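3.2 Cleaning intervals and group size

I should say first that I came to this question as a shooter and only later as somebody with a spreadsheet. Most of us at the Govlow range were taught to scrub a barrel after every outing, and most of us have a friend who never does and still beats us. So I wanted to see what happens if you simply leave the thing alone for a while and keep shooting paper.

I used 6 bolt action rifles, all in the same calibre, all with heavy barrels, and put 600 rounds through each of them. Prys Mostyn loaded every cartridge on the one press at Stiltlow, which took him most of June (I still owe him for the powder). We shot from the bench at a single distance, early in the morning before the wind got up, and let the barrels cool between groups. Three of the rifles were cleaned after each session and the other three were left dirty until the groups opened up enough to annoy me.

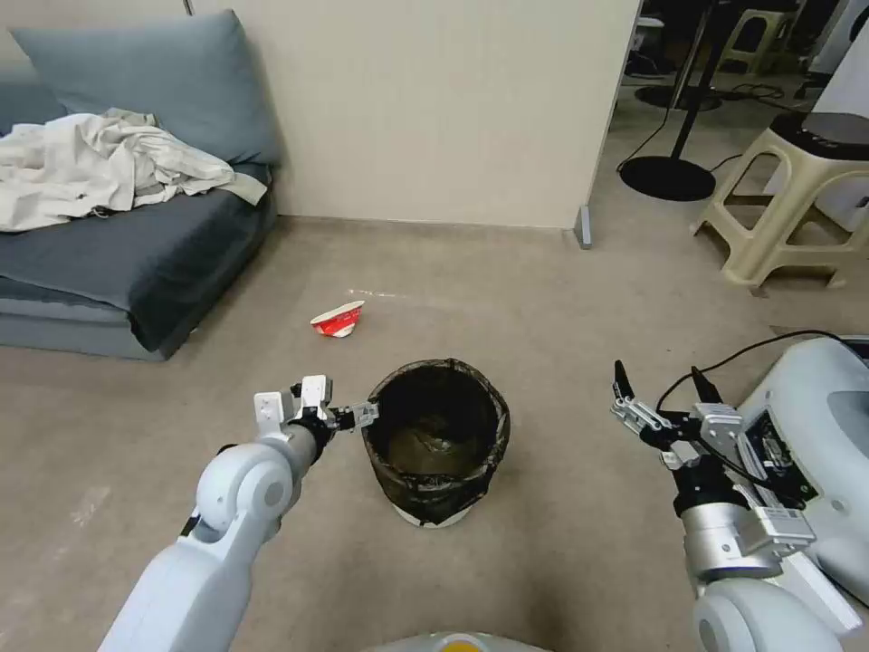
Now, "enough to annoy me" isn't much of a threshold, I know, and Tawfik's earlier work on fouling is far stricter about it. I did go back afterwards and put a proper limit on it, using the average of each rifle's first 11 groups as its own baseline. That made the comparison fairer, because one of the older rifles was never going to shoot as tightly as the rest and it seemed daft to punish it for that.

What surprised me was the first shot. The freshly cleaned rifles nearly always threw it wide, usually high, and then settled down after two or three more. The dirty ones put it straight in with the others! If you hunt, and that first cold shot is the only one you get, I'd say this matters a good deal more than the overall group. The Rurholm trials hinted at the same thing, though they were using a much lighter barrel and a different cleaning solvent, so I wouldn't lean on the match too hard.
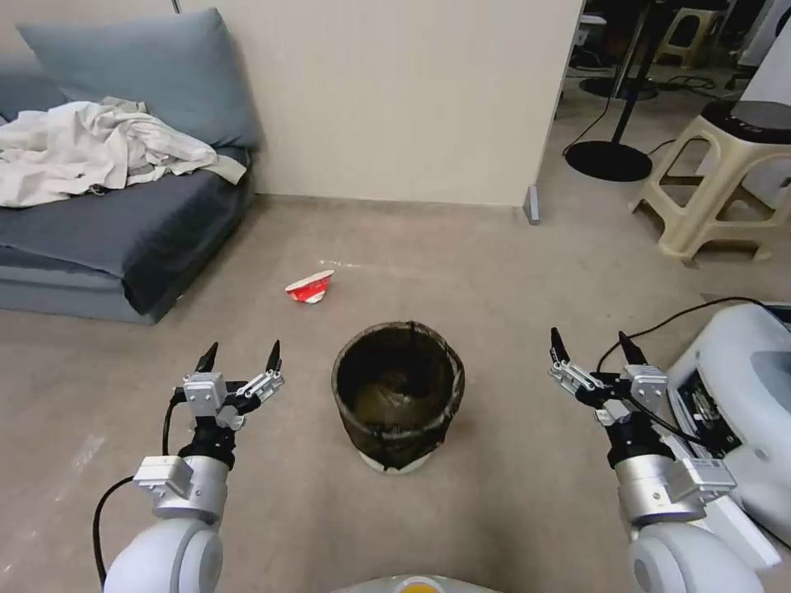 Figure 4. Dark bin on a white round base, standing on beige carpet.

Copper was the other worry. I'd have liked to carry on to 1,000 rounds per rifle, as I suspect the uncleaned barrels would have started to wander by then, but we ran out of bullets from the same batch and I didn't want to mix them. The later rounds are treated separately in section 3.3, along with the two sessions we had to drop for rain.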